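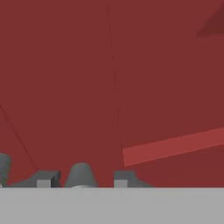
Vovdale to switch kitchen paint rules in September

New limits on solvent content in cabinet and trim coatings take effect in Vovdale in September, the town's building office said in a notice posted to its website. The rules cover products applied inside occupied homes, including paints, primers, clear coats and stains used on doors, built-in cupboards and window trim. Wall and ceiling paints are already covered by an older ordinance and are not affected.

Under the new limits, a pigmented coating used on interior woodwork may contain no more than 105 grams of volatile organic compounds per liter, measured as supplied and before any thinning. The present ceiling is 550 grams per liter, a figure carried over from a period when most trim enamels were alkyd products thinned with mineral spirits. Clear coats and stains get a separate schedule, to be published as an annex.

The limit applies to work done on site. Cabinet doors finished in a licensed spray shop and delivered cured are exempt, provided the shop keeps its exhaust filtration records. A contractor who removes doors, sprays them in the customer's garage and hangs them again is treated as working on site.

Permits for kitchen remodels will carry an extra line for the coating system, where the applicant enters the product name, the batch number and the compound content from the data sheet. Inspectors will check the entry against the cans at the final visit. Empty cans must be kept until then. Touch-up work using less than 2 liters of material in a single dwelling does not need an entry, though the limit itself still applies.

The building office said stock bought before the rule takes effect can be used up until the end of the following month, with a dated receipt. It had first proposed no grace period at all.

Two regional suppliers have changed their lines ahead of the deadline. Flerkumach has withdrawn its solvent-based trim enamel from stores in the county and replaced it with a waterborne alkyd. Kusuma, which sells mostly to the trade, is keeping a solvent-based product for export and for spray shops, but will label it as unsuitable for site use in Vovdale.

Deep reds and other strongly tinted colors were the main technical dispute during the comment period. Older universal colorants add solvent of their own, and a heavily tinted base can exceed its rated content once the colorant is in. The final text requires the figure to be stated after tinting. Stores with older tinting machines will have to flush the lines and change to low-solvent colorants, a job that takes most of a working day - and leaves the machine out of use while it is done.

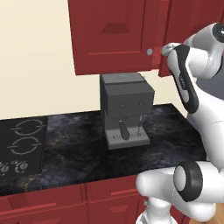

Dukow wrote in its submission that the tinting clause was the only part of the rule it would have dropped. The company said its own tests on cabinet doors had given acceptable hardness with the new colorants, but that a dark color needed one more coat than before to cover a light primer, and that the added drying time had to be paid for by somebody. It asked the town to publish a list of approved combinations of base and colorant. The building office declined, on the grounds that the list would be out of date within a season.

Waterborne products dry to the touch sooner than the enamels they replace but take longer to reach full hardness. The guidance note issued with the rule advises against hanging doors face to face or fitting shelf liners during the first weeks, and recommends holding the room above 40 percent relative humidity while the first coat levels. It also notes that old alkyd surfaces need to be degreased and sanded, especially near a range, before any waterborne coat goes on.

A first violation brings a written warning. Later ones can hold up the closing of the permit until the coating is documented or removed.

The annex on clear coats and stains is still in draft. Comments can be left at the building office counter or sent through the permit portal.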